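June, evening

Iestyn Beddoe has talked me into steaming. He swears by it and says I'll never go back to the microwave, which he has also said about the air fryer and a clay pot that cracked. The steamer was 39 dollars, and I still think a pan with a lid does the same job. It has one knob. I like that much about it, though the booklet manages to spend two pages on it.

Anyway, buns. I bought the plain kind, nothing inside, on the theory that if plain dough comes out badly there's no filling to blame. Iestyn says to leave plenty of room between them. I left room.
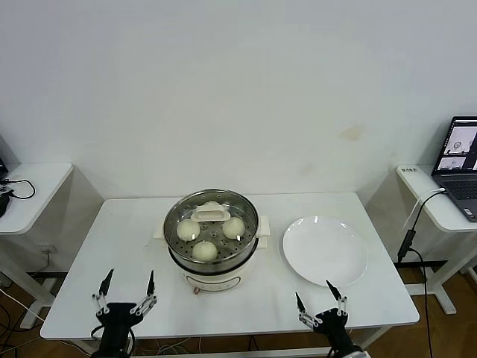
Later

I'm not sold on the basket. Holes in the bottom are fine for steam, but I've read that dough sticks to bare metal and the booklet says nothing on the subject. Iestyn says paper liners are for cowards. A pack of 50 costs less than one ruined batch, so I'll be a coward next time. The lid wants its own patch of table too -- one more thing in the way when I'm trying to serve.

He asked for a score out of ten. I said six. He thinks that's mean. I'll try it again with dumplings before it gets a spot in the cupboard.
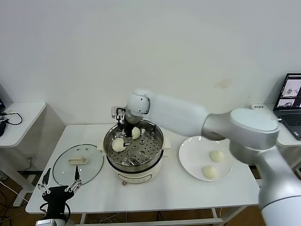 Two on the plate, two still in the basket.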